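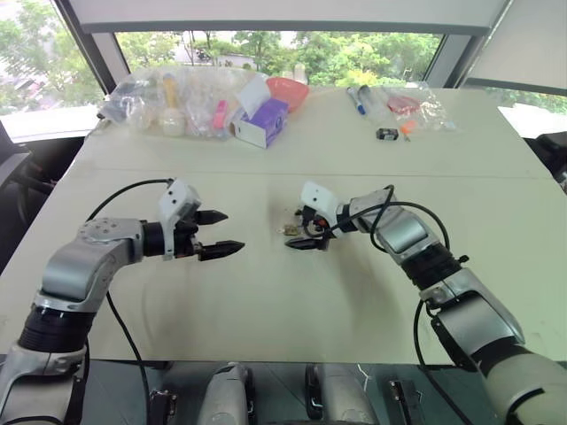
Figure 2. The work table at Drarndale, with household items gathered along the far edge and clear plastic bags at the back left.

4 Layout of the work surface

The observations reported in this section concern the large table by the windows in the Drarndale room. It was chosen over the two smaller tables used in the February trial, on which items waiting to be packed and items already dealt with were often mixed. The top consists of two joined panels, and the faint seam between them runs across its width. No line was drawn or taped on the surface, but the seam came to serve as an informal boundary: stock was placed beyond it, and the part nearer the front was kept for the item in hand.

The stock comprised 212 small household items, drawn from the Vollar and Etel sets described in Section 2. Only part of it was laid out at any time. Items supplied in clear bags were left in them until needed, as loose pieces from the Etel set had proved difficult to match once separated. The bags bring a difficulty of their own — several of them heaped together make it hard to judge where one ends and the next begins, and daylight from the windows adds to the confusion on bright days.
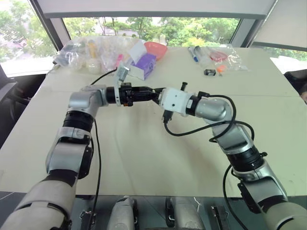
An open centre was considered more important than a tidy back row. The instructions therefore allowed items to stand close together at the far side, or to overlap where they were bagged, provided that nothing was set down in the middle and left there. Marks and smudges on the tabletop were wiped away between sessions only, and shadows were accepted as part of ordinary room conditions. The blinds were partly lowered.

Each change to the layout was entered in the Nijs log under one of four headings: added, removed, moved or regrouped. The log holds 961 entries in all, of which those marked "regrouped" proved the hardest to code. Two coders read these entries separately, and differences were settled by discussion. Where a bag and its contents had been moved together, the change was treated as a single entry — a rule that was also applied to the February records before the two sets were compared in Section 5.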